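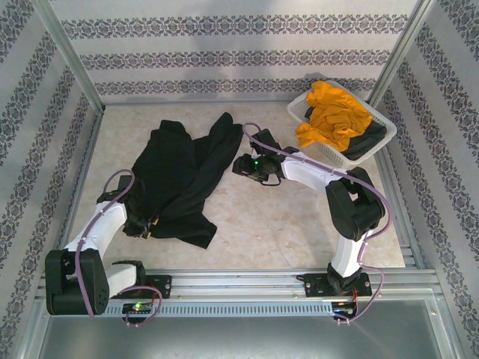
Can you buy a robot that folds your laundry?

You can buy one that folds some of it, slowly, on a table of its own, if you are ready to do a fair amount of the work yourself. Whether that counts as folding your laundry depends on how generous you feel toward the company that sold it to you.

The company in this case is Pullov, and the product is a two-armed folding station called the Stakik. It is sold by subscription to small laundries, short-stay rental operators and, in a pilot that opened in June, households. The monthly fee is $371. The setup charge is another $2000, and the contract runs for a year. Pullov's sales page calls it "the last chore, handled." I have a laundry room, a long memory for gadgets and a bad attitude, so I asked to spend some time with it.

Pullov did not bring one to my house. Household customers, I was told, need a site check first, and the pilot list is full. I was invited instead to the showroom, a rented unit behind a tile store, where several of the stations run through demo loads from morning until early evening. I brought my own clothes in a pillowcase. The staff were polite about that and plainly would have preferred that I hadn't.

The part that works

A fair review has to begin with the fact that the arms can get hold of cloth, which used to be the hard part and in many ways still is. A shirt dropped in a heap has no shape a machine can count on. The sleeve may be under the body, the collar may be inside out, and every time you touch it the whole problem changes. The Stakik's usual approach is to press one gripper down into the pile, pinch up a fold, and then bring the other arm over to look for a second place to grab. It will do this several times on one garment, lifting and dropping and shifting its grip, until it has something it recognizes.

Dark clothes give it more trouble than light ones, at least to my eye. A black long-sleeved top spread in a lump seemed to make it hesitate in a way that a pale T-shirt did not. When I asked about this, Annapurna Poduval, who runs customer trials for Pullov, didn't argue. "Black on black is where we lose time," she said. "The folds don't show up as well. We tell people that."

I looked for where they tell people that. It is in the setup guide, under a heading about lighting.

Once the machine has a shirt laid flat, it is pretty good. It brings in the sleeves, halves the body, halves it again and pushes the result to one side. The fold is square enough for a drawer. It is not square enough for a store shelf, and a laundry that charges by the shirt would need someone to straighten the stack. Towels are better than that. Towels are, frankly, excellent, and if the product were called a towel folder I would have a much shorter list of complaints.

The part that doesn't

Speed, first. The website has a video in which a basket of clothes is emptied and stacked in the time it takes a woman to drink a cup of coffee. There is a line of small type saying the footage has been sped up. It does not say by how much. In person, I drank a cup of coffee, answered my email and walked over to the tile store to look at grout, and when I got back it was working on the same pair of sweatpants.

Pullov's answer to this is that you aren't supposed to watch. You load it at night and find folded clothes in the morning. That would be a decent answer if the thing could be left alone, but it stops. It stops when two garments come up stuck together. It stopped on my fitted sheet, which I admit was a mean test, and it stopped on a pair of tights. When it stops, it sends a message to your phone and waits. A machine that pauses at 2 in the morning over a sock caught in a sleeve has not handled the last chore. It has held on to it for you until breakfast.

The fee includes remote help. If you turn the feature on, a Pullov operator can look in through the station's cameras and free up a stuck load. I would think hard before turning that on at home. Your laundry is a record of your life, and a stranger on the night shift gets to see it. The privacy policy says that images may be kept "to improve the service," with no time limit that I could find. Poduval told me a time limit is coming. I asked if I could print that and she said I could, so there it is.

Then there is the list of things the Stakik will not take. Baby clothes are too small. Anything with a drawstring is "at the user's discretion." Bras, belts, fitted sheets, comforters, and anything with beads or sequins are out. Button-down shirts are allowed, but only if you button them first, and if I am standing there buttoning a shirt I am four seconds from having folded it.

What you'd be putting in your house

The sales page shows the station in a bright laundry room with a plant on the windowsill. Look past the plant. You need a work surface wide enough for two arms to swing over, clear space above it, steady light and a place at the side to put the basket. Pullov wants the area closed off from children and pets while it runs, which seems wise to me and also means giving up the corner of a room. My own laundry room is a closet with a folding door. It failed the site check before I finished describing it over the phone.

It also makes noise. This isn't a terrible noise, more of a whine with clicks in it, but it goes on for as long as the folding does, and as I've said, the folding goes on.

The rival everyone will mention is the Fement, which costs less and uses a single arm with a clamp board. I have tried that one too. It wants you to clip each garment in place by hand, so it is faster on paper and far more irritating in use. A third company, Stasiv, skips the machine altogether and picks up your clothes in a van. Stasiv's folding is done by people. It is lovely folding. Nobody at Stasiv had anything to say to me about artificial intelligence, and I found that restful.

Who is it for?

I put that question to Poduval, expecting the busy-family speech. She gave me a more careful answer than the website does. The customers who stay, she said, are mostly small operators with a lot of one kind of item: a gym with hand towels, a guesthouse with pillowcases. "They figure out what it's good at and they only give it that," she said. "The people who cancel are the ones who tip in a whole hamper."

A whole hamper is exactly what the advertising shows being tipped in.

She also said that the software is updated often and that a station installed today will be better in a year. I believe her. I have also heard that sentence about a vacuum, a thermostat and a car. When a product is sold on how good it is going to be, the customer is paying now for something the company hasn't made yet, and I would like to see that reflected in the price. A guesthouse that runs 300 pillowcases through it in a week might come out ahead. A family of four will not, on any math I can do, unless they place a very high value on never touching a towel.

If you're still tempted, ask for a trial with your own clothes, and don't let anyone sort them for you first. Bring the black sweater. Bring the tights. Time it with your own watch from the moment the basket goes down, and write down every occasion on which somebody from the company reaches in. Ask what the fee becomes in the second year. Ask who owns the pictures. And read the cancellation terms, which on the contract I was shown require written notice and a pickup charge of $256, a figure that does not appear anywhere on the sales page.

Pullov says it will review how that charge is displayed. It also says a fitted-sheet update is planned, though it would not give me a month. My sheet came home in the pillowcase the same way it went, rolled into a ball, which is how I have always stored it.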